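Does training on messy rooms really help, or is it just more data?

Posted in Robots and Automation by trimport_left

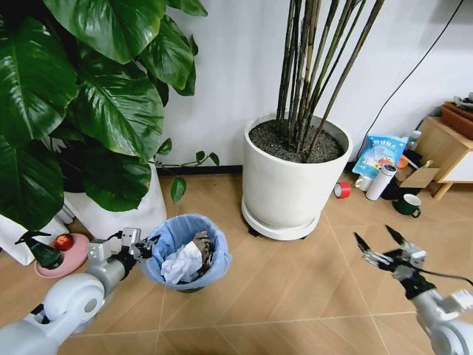
I've been reading the Ollitari write-up on tidying with two-armed robots and I'm stuck on the main claim. They say a model trained in cluttered homes does better in new homes than one trained on a clean bench. Fine. But as far as I can tell the home set was also a lot bigger, 44 hours against some 6 for the bench. How can they tell which of those did the work? The appendix mentions a matched run, but I can't find the numbers for it. Has anyone tried to repeat this?

Hughes_bench

You're right to be suspicious. The matched run is in the second table of the appendix, under "equal hours", and the gap shrinks a lot. It doesn't vanish, but they only tested in two rooms, and five tries per task is very few. One lucky grasp moves the score by a fifth.

I'd also look at who reset the room between tries. If the same person puts the rubbish back in much the same spot each time, you are testing memory. The write-up says objects were "placed freely" -- I have no idea what that means and I doubt they wrote it down.

drindard

more data is always better, just use the big one. worked for me

oldplotter

We tried a small version in February. Bench training was fine until the floor had plants and bags on it, then the arm kept stopping short. Home training was better at reaching past things and no better at all at picking up tissue. So my guess is that clutter helps with the approach and does little for the grip, but we didn't match the hours properly either, so don't quote me.

If you write to them, ask for the scores split by stage. A single success figure hides all of this. Ask for the failed runs too. We did and are still waiting.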